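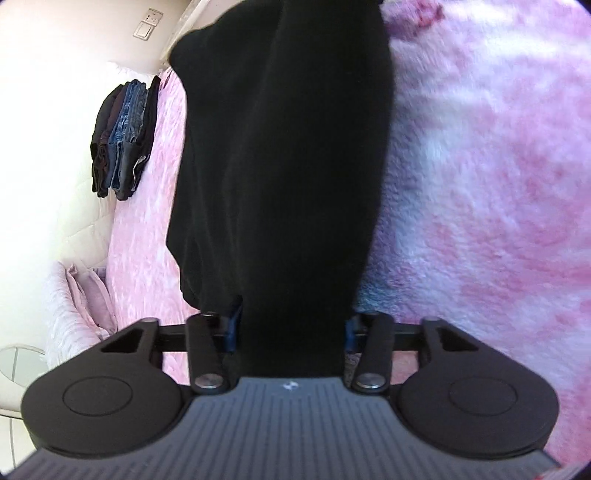 Black garment, narrow where it's gripped and bunched over itself toward the top.

Tokstead Darks

A garment table for black and near-black clothes, with fold notes

Hi! I'm Baiba Mockus, and this is the README for Tokstead Darks, a plain table of dark clothing that I started because I was sick of opening a drawer and finding a solid block of black cloth. T-shirt? Leggings? The good cardigan? You pull one out and half the drawer comes with it. So I began writing down what each piece was, how it folded, and how I could tell it apart from its neighbors without putting it on my head first. Then Rimantas Rozīte asked if he could add his own closet, and his sister's, and the costume rack at the little theater where he helps out, and here we are with 875 garments.

What's in the folder

garments.csv is the main table, one row per garment.
folds.csv has the folding attempts, 2000 rows, linked to the main table by garment_id.
words.txt is the list of words we allow in the shape and surface columns (please read it before you add rows, it saves me so much cleanup).
old/ is the first version of the table. Don't use it. I keep it for sentimental reasons and because one column in there has notes I still want to move over.

Columns in garments.csv

garment_id: a short code. Mine start with B, Rimantas's start with R, the theater ones start with V for Vanags, the name painted on the side of the rack.
kind: tee, long sleeve, sweater, leggings, pants, skirt, dress, scarf, other, unknown.
color_day: the color by a window at noon.
color_lamp: the color under the bedroom lamp. You'd be amazed how often these two disagree. Navy is the worst, but there's a brown in there that I would have sworn was black for three winters.
surface: matte, slight shine, shiny, fuzzy, ribbed, mixed.
weight: grams on the kitchen scale, dry. Blank if the thing wouldn't stay on the scale.
drape: 1 to 5. A 1 stands up by itself like cardboard and a 5 pours through your fingers.
marks: anything that tells it apart by touch or by eye, like a tag, a seam, a drawstring or a bleach dot.
notes: whatever we felt like writing. Some of it is grumpy.

About "unknown"

We use unknown a lot and I want to defend it. A dark garment that's been picked up by one end gives you very little to go on. Neckline, hem and cuffs all vanish into the folds, and with black cloth the creases barely show, so you can't even trace where a sleeve might be. If you only saw it gathered, put unknown. Don't guess "tee" because most of them are tees! Rimantas did this for a whole box in May and we had to go through it again with a pot of coffee and some bad feelings.

The unknown rows are still useful. They have a surface and usually a drape score, and if you're trying to sort a pile by feel, those are the columns you want anyway.

How I fill in a row

I take the piece to the window and pinch it wherever my hand lands first. I write the surface word and the drape score at that point, before shaking it out, and then I lay it flat on the bed for everything else. The order matters to me. Once I know something is my Sevia cardigan I start remembering how soft it is, and the score creeps up. (Sevia is the label sewn in at the neck, and yes, the cardigan has more notes than anything else in the table. I love it.)

Lint rolling happens before the color columns. I forgot this for the first batch and ended up with a lot of "charcoal" that was really just cat.

Columns in folds.csv

garment_id: same code as above.
method: thirds, file, roll, ranch roll, hang, gave up.
surface_used: bed, table, lap, floor.
held: yes if it was still folded the next morning, no if it had slumped.
seconds: kitchen timer, started when both hands are on the cloth.
comment: free text.

File folding means standing the packet on its edge in the drawer. Slippery things with a drape of 5 almost never hold that way, and I've mostly switched to rolling them. The theater pants hold any fold you like and then won't let go of it, so check for hard creases before you hang them back up.

Things I know are wrong

The scale changed partway through. My old Zornomex died and the new one reads 2 grams heavier, which I noticed way too late. I corrected my own rows. The theater rows are not corrected, so don't compare weights across the two without fixing that.

Drape scores are opinions. I scored 200 pieces that Rimantas had already scored without looking at his numbers, and he is just a more generous person than I am. Both sets are in the table, as drape_b and drape_r, for those rows only.

There's hardly any kids' clothing, no swimwear, and far too many long-sleeve tops. It's what we own. If you want to know how people in general dress, please go find something else.

Fuzzy and matte overlap. An old washed tee can be either, depending on how hard you look at it. I've gone back and forth on merging them and for now they stay separate.

What people have used it for

Mainly sorting out their own drawers, which makes me very happy. A friend printed words.txt and taped it inside her wardrobe door. Somebody else used the fold rows to argue with their roommate about rolling, and I gather the argument is still going.

I wouldn't use it for fabric content. We didn't record fibers at all, since half the care tags had been snipped out or washed blank, and I don't trust anyone (me included) to tell cotton from a blend by rubbing it.

Adding your own clothes

Yes, please! Pick a letter that isn't taken, number from 001, and send the rows as a plain CSV with the columns in the same order. Leave blanks blank, no dashes or question marks. Fill in both color columns or neither. If you have something that turns out green in daylight, tell me about it in the notes, because I'm collecting those.

Still to do

Move the old notes column over. Redo the theater weights. Decide what to do with scarves, which don't fit any of the fold methods properly and are all marked "gave up" at the moment.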